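Re: [arm-users] Unexpected drop while holding, gripper reports OK

Đạt Tạ wrote:

> We had another one this morning, a little before eleven. The arm picked up the egg, lifted, started across to the drop point and let go halfway. The log says grip OK all the way to the end of the move. No fault raised, no stop. The Hestetti people tell me this is fixed in the September release and that it must be our cable. I have swapped the cable. Has anyone else on the list seen this after updating? We were at 690 cycles since the last one, so I had nearly started to believe them.

Đạt,

Yes, we've seen it after updating, and I'd be slow to take "it must be your cable" from anyone who hasn't looked at your log. They told us the same in the spring. We changed the cable, then the connector, then the other cable, and the drops carried on at the same lazy pace.

My trouble with the September release is what the notes say when you read them slowly. "Improved reporting of grip state" is a change to the reporting. It says nothing of the thing being reported. If the controller decides it has a grip by looking at how far the fingers closed, then a finger that stops early for any other reason looks just like a finger with an egg in it. Ours went 1,148 cycles on the new release before it let one go, and the log was every bit as cheerful as yours.

We run the same pair of items over and over, a pepper and an egg, on a plain table with one person at the desk beside it. The pepper has never once been dropped. I don't take much comfort from that, as the pepper gets a harder squeeze and would forgive almost anything. The egg is set near the bottom of the force range, where the Wotness sensor is at its noisiest.

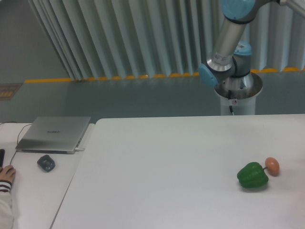 Is it safe to keep running while we wait for a proper answer?

Only with the speed turned down and everyone's hands kept out of reach while it moves, and I wouldn't call that safe so much as less likely to hurt.

The egg is a mess and a cloth. What worries me is that the arm doesn't know it has lost its load, so it finishes the move and goes back for the next one with its idea of the world already wrong. The second time it happened here, it came down on the spot where it thought there was a clear table. There wasn't. Whoever was sitting there had leaned in to see what had gone wrong, which is what anybody would do. No harm came of it, but the stop button was pressed by a person and the controller had no opinion on the matter at all.

Before you spend any more on cables, could you try these and post what you get?

Log the raw force as well as the grip state. It's off by default. Set it to 500 samples a second if your disk will take it. Ours shows the force sagging well before the drop, while the state sits at OK.

Run with nothing to pick up and see if it still claims a grip. Ours did, 2 times in one afternoon.

Note whether the Zalisus plug-in was loaded. Chan support say it can't matter. I'd like to see that shown.

I'm also not convinced by the suggestion in the last thread to widen the grip tolerance. That will give us fewer alarms, and we aren't getting any alarms as it is.

If you send me your log off-list I'll put it next to ours. Please don't trim it, the dull part before the drop is the part I want.

Florence Marchand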